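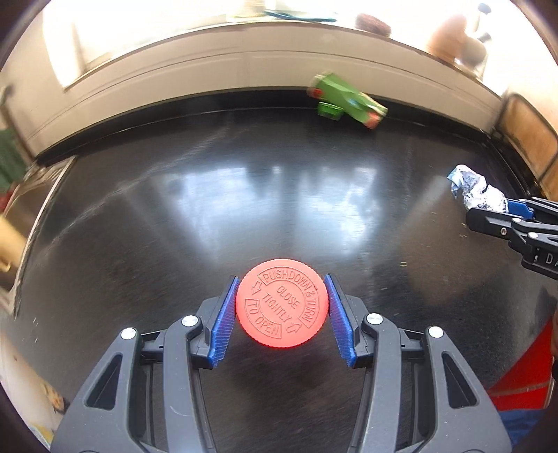
Outdoor Theater Site Checklist: Fuchs Meadow Stage
Pre-show inspection, September run
Completed before gates. Comments follow each item.

SEATING AND AUDIENCE AREA

1. Bench rows level and fixed. PASS
Row F rocked at the left end. Shimmed and rechecked.

2. Aisles clear to full width. PASS
Two prop crates were moved from the center aisle to the dressing tent.

3. Seat count within limit. PASS
Limit is 143. Do not add folding chairs at the back, even for company guests.

4. Step edges marked. FAIL
White tape has lifted on the lower steps by the stage-left exit. Retape before gates open. See follow-up.

STAGE AND SET

5. Deck boards sound, no raised screws. PASS

6. Trapdoor locks from below and above. PASS
Tested with the cast member who uses it. Lower bolt is stiff and needs grease.

7. Cart brakes hold on the ramp. PASS WITH COMMENT
Holds empty. With two actors on board it creeps a few inches. Use wheel chocks during the market scene.

8. Stage weapons checked and signed out. PASS
Blunt swords only. One hilt is loose and has been pulled from the rack. The duel will use the spare.

9. Smoke effect placed away from curtains. PASS
The Kelix unit sits on the stone slab, stage right. No smoke if wind is blowing toward the audience.

ELECTRICAL AND LIGHTING

10. Cables off the ground or under ramps. PASS

11. Lighting towers tied and weighted. PASS
Uritz supplied 29 sandbags. All are in place. Two are leaking and should be swapped at the next delivery.

12. Outdoor outlets covered. FAIL
Cover missing on the outlet behind the ticket table. Outlet switched off at the panel and tagged 1658.

13. Path lights working for the walk out. PASS
Check again at 7:30 p.m. when it is darker.

FIRST AID AND EMERGENCY

14. First aid kit stocked and in date. PASS
Kit is in the ticket tent. Burn gel is low.

15. Fire extinguishers in place and charged. PASS

16. Vehicle gate unlocked and clear. PASS WITH COMMENT
A van was parked across it on arrival and has been moved. Put a cone out earlier.

17. Weather stop plan read to the cast. PASS
The stage manager calls the stop. Wind limit for the painted backdrop is on the card in the prompt box.

FOLLOW-UP

Item 4: retaped at 6:15 p.m. and walked twice. Now a PASS.
Item 12: stays off until the cover is replaced. Ticket table is running on battery lamps.
Item 6: grease the bolt before the matinee.
Item 14: order burn gel.

Keep this sheet in the prompt box with the show report.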